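Subject: Re: [plurnstead-soap] Bars stay soft after the cure
Date: December 14, 2022

Hello all,

Thank you for the many answers to my question. I have now made the batch again with less water, 210 grams for 800 grams of oils, and I write down what I did so that others can compare. The mould is the Larska one with rounded corners. The shape I want is a tall block with soft edges, in a pale lavender-grey colour.

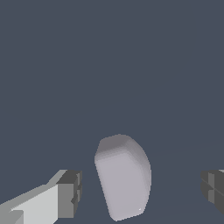 On the list, Akgate wrote:
> With 800 g of oils I would go down to 200 g of water and
> leave the bars in the mould for 2 days. If you take them out
> sooner, the corners get dents and you can not repair them.
> Also check how much olive oil you have. It needs a long cure.

I have read this advice carefully. My recipe has a lot of olive oil, so I think the second point is my problem. I will try the 200 grams next time. For the colour I use a very small spoon of clay, mixed first with a little oil.

One more question, about the label. I would like a plain background in dark blue-grey and white letters on it. My neighbour finds it too cold for soap. What is your opinion?
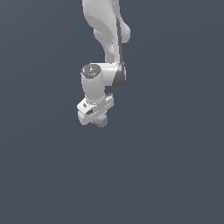 White against dark blue-grey.

Please reply to the list and not only to me, as Shibata asked last time.

Kind regards from Larska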